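Kokden Mending Circle: News for November

Warm layers month is here! 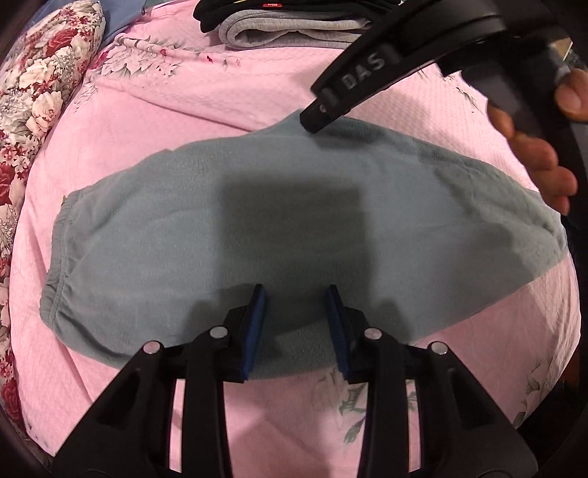

November is when everybody rediscovers the bottom drawer, and I love it. Out come the thick socks, the jumpers with one dodgy elbow, the pyjamas that have been through three house moves. Last month's session was our busiest since spring and most of what came through the door was soft, warm and a bit tired, so I've given this whole item over to looking after winter clothes. If you only came for the dates, they're at the bottom.

First, fleece. I used to be quite rude about fleece and I've completely come round to it. It's light, it's quick to dry, and it forgives a beginner's stitches better than almost anything else you can put a needle through, because the pile closes over the thread and hides it. What people bring it to us for is bobbling. You don't need a gadget, though if you have one of those little battery shavers, by all means use it (go gently, in small circles, with the cloth flat on something firm). A fabric comb does the same job more slowly and I find it very soothing with the radio on. Turn the garment inside out before washing, keep it away from anything with a zip or velcro, wash it cool and leave out the softener. It won't look new, but it will stay as it is for a good deal longer.

Second, elastic. Cuffs and waistbands give up long before the cloth does, and a pair of joggers with sad ankles can be put right in an evening. If the elastic runs loose inside a channel, unpick a small gap in the seam at the back, pin the new length to the end of the old one and pull it through – so satisfying! Try it on before you sew the ends together. Where the elastic is stitched right into the cloth you have more unpicking ahead of you, and I'd say bring it along and do it in company, with cake.

Alcides Chambi came to us last month to show the group his way of darning, which he learned from his aunt and which I'd never seen before. He lays the first threads on a slant instead of straight up and down, so the patch has some give in it when you bend your knee or elbow. I had a go on an old Stavia walking sock and I've worn it twice since with no lump under the heel. He's promised to come back after Christmas and do buttonholes. Several of you asked where he gets his yarn: it's the Quispe sock wool, the 2-ply, in the small balls. The shop by the bus station will order it if you ask at the till. One ball has done me four socks, the toe of a slipper and a glove so far.

Now, the swap rail. We took in so much at the last session that we had to borrow a second rail from the choir, and I'd like to give it back. Children's sizes go very fast, so if you've got anything that's been outgrown, bring it. Adult coats are welcome too. Please check the pockets first (I'm still holding a door key and a very old bus pass). Anything with a hole is fine as long as you pin a scrap of paper to it saying where the hole is, as hunting for them takes ages.

We've also been counting up for the year, which I don't normally bother with, but the hall asked us for a figure to go on their grant form. We've mended 300 pieces since January and swapped on another 400. I was amazed! That's with 14 chairs, one decent iron and a kettle that trips the switch if the heaters are on. Thank you to everybody who has threaded a needle, made a brew or just sat and chatted while someone else did the fiddly bit.

The Wuritz sewing machine is back from its service and running beautifully, and it no longer makes that noise in reverse. Please use the blue tin of needles for it and leave the ones in the jar for hand sewing. If you're sewing anything thick or stretchy, swap to a ballpoint needle, lengthen the stitch a little and let the machine pull the cloth through by itself. A spare bit of the same fabric to practise on will save you a lot of muttering.

Next session is Sunday, from 2 until half past four, in the small room at the side of the hall. The main door will be locked, so come round by the bike racks. Bring your own scissors if you're fussy about scissors, and a mug. There's no charge, but there is a pot for thread money.

After that we're off until the new year. I'm looking for somebody to take home the box of wool oddments over the break and sort it into colours – let me know on the day if you fancy it.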